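Kitchen Chores and Robots: Your Questions Answered
Nirar Home Help Newsletter

Welcome, and thank you for all the letters. We started this page when the second pile of mail got taller than the first, and most of you were asking the same thing in different ways, so we've pulled the answers together in one place. Have a read, and if yours isn't covered, the address is at the bottom.

So can a robot do my dishes yet?

We wish we could give you a plain yes, because we know how many of you are hoping for one! The closest thing to an answer is that a robot can do pieces of the job. It can go to a counter, find a fork, close two fingers on it and carry it to a drawer. Whether it does that at the end of a real supper, with gravy on everything and a dog underfoot, is a different matter, and that's where most of the machines we follow still need a person nearby.

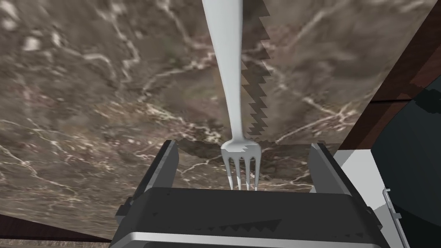
Volume 5, Number 2

Why is a fork so hard? My toddler can pick up a fork.

Your toddler has soft fingertips and a very good sense of touch, bless them. A two-fingered gripper has to get itself lined up first, with one finger on each side of the thing it wants, and a fork is thin, smooth and nearly flat when it's lying down. Come in a little too high and you close on air. Come in a little too low and you bump the counter. Then there's the shape, wide at the handle and narrow at the neck, so a grip that suits one end may slip at the other. Shiny metal on a busy stone pattern can also confuse the software that's looking for edges (it confuses us too, before coffee).

Do these robots practice in real kitchens?

Some do, but a great deal of the early practice happens in computer-made kitchens like the one on this page. The Multumon project works this way, and so does the smaller group at Abreu. It's cheap, no cups get broken, and you can run the same chore all night with the counter set a bit differently every time. The drawback is that a simulated fork doesn't behave quite like a real one. Weight, grease and wobble are all hard to copy, so a robot that does beautifully on the screen can look rather lost on its first morning in an actual house.

What about just wiping down and tidying the counter?

Tidying sounds easier than dishes, and in some ways it is, but think about what ends up on a counter by evening. A little dish, a cup, something lying on its side that ought to be standing up, a bit of silverware, and a thing that might be a cloth or might be a small box.
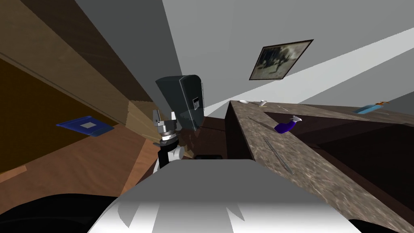 Every one of those needs its own decision about where it goes, and that's before anybody has lifted a finger, metal or otherwise. People carry those rules around in their heads without ever writing them down. In my house the blue mug never goes in the cupboard, and I couldn't tell you why. A robot has to be told, or has to watch long enough to work it out.

How long does a robot take to clear a counter?

Longer than you'd like. In the last Hundano demonstration we sat through, clearing one short stretch of counter took 15 minutes, with one pause while the arm thought things over. I'd have been done and sitting down with my tea. Still, if it's working while you're asleep, slow may suit you just fine.

Could it run around the clock?

In theory, yes, and you'll see "24 hours a day" in plenty of brochures. Do ask about charging, though, and ask who comes out when it gets stuck between the cabinets and the refrigerator.

Should I wait to buy a dishwasher?

Please don't! Buy the dishwasher. If a helper robot does come along later, it will be very glad to have one to load.

Where do I send my question?

Write to the Questions Desk, care of Nirar Home Help. We read everything, though replies run slow in March.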